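Jeltent Garden Shelter with Mesh Walls
Outdoor Living > Shelters and Shade > Jeltent
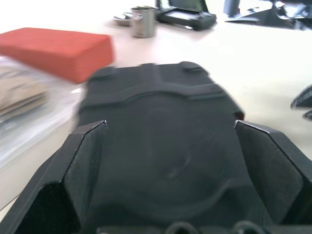

Photo: Inês Valente. Select to enlarge.

If you have ever carried a whole supper out to the yard, sat down, poured the lemonade, and then carried the whole supper back in again because of the mosquitoes, you already know why we stock the Jeltent. We've sold a good many garden shelters over the years (some lovely, some that folded up like a wet newspaper the first time the wind got under them) and this is the one our own families keep borrowing from the shop floor. It's a proper square shelter with a peaked cotton canvas roof, mesh walls all the way around, and enough height that a tall person can stand up in the middle and wave their arms about while telling a story.

The roof is a tightly woven cotton canvas, treated to shed rain, and it has that soft, slightly creamy light underneath that you just don't get from plastic. It does need a little breaking in. New canvas has tiny gaps around the stitching that close up once the threads have swelled, so put the shelter up, wet the roof down well with a garden hose, and let it dry completely. Do that twice if you can stand the wait. After that it will see you through an ordinary summer shower very happily, and the sound of rain on it is half the pleasure!

The walls are a fine mesh, small enough to keep out the no-see-ums that come off the lake where Etelka Lengyel, who does our ordering, has her cabin. There are two doors on opposite sides, each with a zipper that runs from either end, so a child can let herself out at the bottom without undoing the whole thing. Each wall rolls up and ties with cotton tapes. The tapes are long on purpose. People ask us whether they can trim them and the answer is yes, but wait a season first, as you may find you like having the extra for hanging a lantern or a string of paper flags.

What it measures

Floor: 13 feet by 13 feet
Headroom at the center: 97 inches
Height at the walls: 6 feet
Doors: 2
Weight packed in its bag: 58 pounds
Roof: treated cotton canvas
Walls: polyester mesh
Poles: ash center pole in three sections, steel corner poles
Color: natural

A word about that weight. It is heavy, and we would rather you heard it from us than from your back. One strong person can drag the bag across a lawn, but two people make it a pleasant job, and if you're planning to take it any distance from the car we'd suggest the wheeled carry cart that Boersma makes, which we also sell and which has saved more than one vacation.

Putting it up

Lay the roof out flat, right side up, with the corner loops pulled square. Peg the four corner lines loosely, leaving plenty of slack. Fit the corner poles into their sleeves and stand them up one by one, then go underneath with the center pole and raise it slowly until the roof lifts off your head. Tighten the lines a little at a time, working around and around. The mesh clips on last, from the inside, starting at a door.

The first time takes a while, and you will probably put one wall on inside out (the zipper pull should be on both faces, but the tie tapes hang outside). By the third time you'll be chatting as you go. There's a printed sheet sewn into the bag so it can't blow away, and the drawings on it are good.

For the pegs: the ones in the bag are meant for lawn and firm soil. On sand or loose gravel you'll want something longer. We keep the Bodirach screw-in pegs by the register and are always glad to talk you through how many you need for your spot. On a deck, you can tie off to the railing posts with the same lines, though please do take the shelter down if strong wind is forecast. It's a fair-weather friend with a raincoat, and it was never meant for storms.

What fits inside

A picnic table that seats six fits with room to walk around all sides. So does a daybed and two armchairs, or a small inflatable pool and a couple of grown-ups with their feet in it. One of our customers, Fotis Andreadis, sets up his mother's long card table in his every Friday evening and tells us the games now run past midnight, so we take no responsibility for the state of your neighbors' patience.

Please don't use a grill, fire bowl, or any open flame under the roof or near the walls. Battery lanterns hang beautifully from the center ring.

Caring for the canvas

Cotton is forgiving about nearly everything except being put away damp. If you have to pack up in the rain, that's fine, but get it out again the next day and spread it over a fence or a clothesline until every seam is dry. Pay attention to the hems, which are thick and hold water longer than you'd think. Bird droppings and tree sap come off with lukewarm water and a soft brush. Skip the soap, since it strips the treatment, and please never put the roof in a washing machine.

After a few seasons you may notice the roof darkening quickly in the rain instead of beading. That's your cue to treat it again. Pruretti canvas dressing goes on with a wide paintbrush on a dry, mild day, and one can does the roof with a bit left over for garden chairs. October is a nice time to do it, before you put everything up in the rafters for the winter.

In the bag

Canvas roof
Four mesh walls
Ash center pole and steel corner poles
Guy lines and lawn pegs
Small mallet
Patch of matching canvas and a reel of waxed thread
Storage bag with printed instructions

Spare parts and repairs

Every part of the shelter can be bought separately, down to a single zipper pull. Urmas Paulauskas runs our mending bench at the back of the shop and has stitched up dog holes, a lawnmower gash, and one very determined squirrel's front entrance. Send him a picture of the damage along with your order number and he'll write back with a price before you mail anything.

Delivery

The shelter ships in one long carton. Please have someone home to receive it, as the driver will bring it to the door but not up steps. Local customers are welcome to collect, and we'll help you get it into the car.

Often bought with this
Boersma wheeled carry cart
Bodirach screw-in pegs
Pruretti canvas dressing

Questions about this shelter? Ask for Ashwin Rodrigues in Outdoor Living. He has one up in his own yard and will talk about it as long as you let him.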